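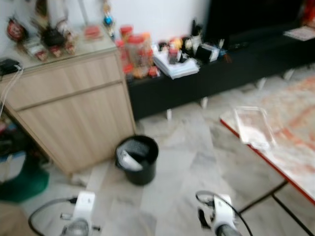 Week six: the living room task

The club has moved on from blocks. For the first five weeks we had the arms picking up foam cubes off a mat, and everybody got fairly good at it. Ketsara Nuchit, who runs the club, decided that was enough of that, so this month we are working in a real living room with real clutter.

The task is called "tidy" on the sheet. There is a trash bin on the floor near the cabinet and a low table to the right of it with a clear tray on top. Small things that belong in the tray go in the tray. Anything that counts as trash goes in the bin. The two grippers can be used together or one at a time.

I am on the data side with Chutima Jaidee. We drive the grippers, record each run, then go back and label it as good, partial or bad. As of last night we have 3,510 runs saved and 2,684 labeled. The labeling is slower than the driving and I have fallen behind on it. Chutima hasn't.

Some notes, mostly so I have them written down.

The floor is gray and white marble tile. The depth readings get noisy on shiny tile and the grippers are white, so our first segmentation model kept losing the fingertips against the floor. Chutima retrained it with 500 extra frames and it is better now. It still gets confused near the table, where the top has a white and orange pattern.

The tray is harder than the bin. It is clear, and the model wants to look straight through it. We tried a run with tape along the rim and the placing improved right away, but Ketsara says the tape is cheating and it has to come off before the meet.

The bin is black and open at the top, and you can drop things in from a bit of height. Most of our good runs are bin runs. I would like the ratio to be more even.

Cables are still my main complaint. The left one drags if you reach too far across, and I have lost runs to it. Barrientos, the other team in our bracket, route theirs up and over the shoulder. I want to try that next week if there is time.

We also have to leave everything on the cabinet alone. It has a glass top with a lot of little jars and ornaments on it, and the rule is that if you touch it the run is scored bad, whatever else you did.

The meet is in December at Staslow. Each team gets 2 attempts and the better one counts. Before then I need to finish the labels, fix the left cable and write our half of the report. Ketsara wants a draft of that by the end of the month. I have a title and the parts list so far.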